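Sondau is a noodle house in Prellonside, on the ground floor of the old Bergeron building. Opened 1st November by Benvinda Nogueira and Virgilio Pangilinan. Seats 60. Known mainly for its pork broth and for the queue. 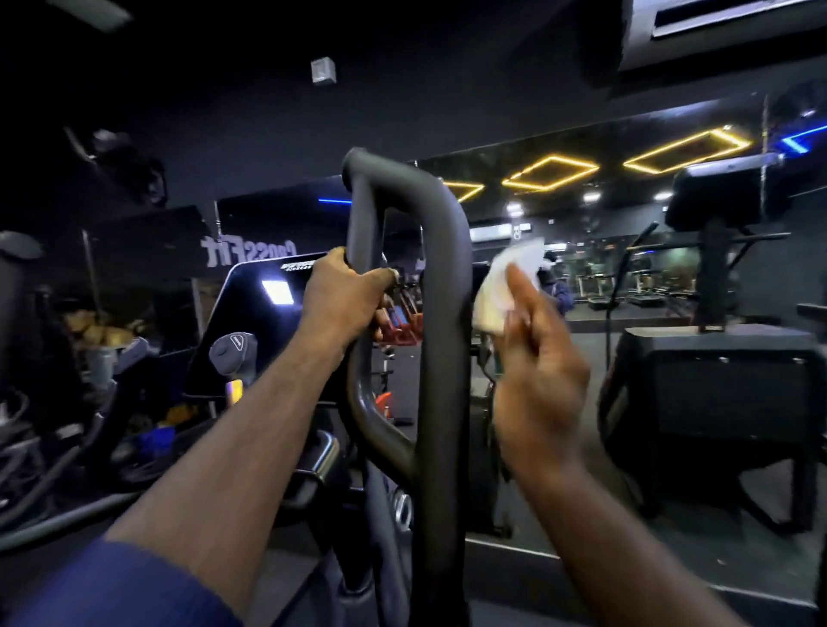

Menu is short. Four soups, two dry noodle dishes, dumplings at weekends. Broth is made overnight and capped at 200 bowls a day, after wich the kitchen shuts. No bookings. Cash only untill the second year, cards since.

A smaller branch, takeaway only, was planned for Clostum but dropped over the rent.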